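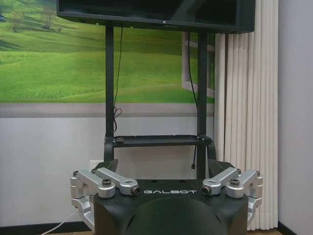

The wrist view, with the hills on the wall behind the stand.

Home | Stories | Flash | Archive | Submit

Grip Test
June 19, 2023

So I'd been swapping grippers since breakfast, the Lindqvist on, the Sastel off, then back again, and my only company was the feed from the little wrist camera. It mostly looked at the robot's own chest. GALBOT, it said, in those spaced-out white letters, over and over, like a name tag at a party!

The Lindqvist had dropped the egg 30 times out of 167. The Sastel had dropped it 67 times (rubber eggs, thank goodness) and I still liked the Sastel better. It closed so gently. I wrote that in the Skamitance log and then deleted it, and then I put it back.

On the last run I told the controller to hold still, and the picture drifted up anyway, past the silver shoulders, up to the green hills and that painted window. It stayed there.

"You want to go out?" I said.

The Sastel opened, very slowly, and I left it running and went to find my coat.

Shares 167 | Comments 3

mossy_key: the deleted log line got me
Grorside fan: more Skamitance stories please!!
tinplate: team Lindqvist, sorry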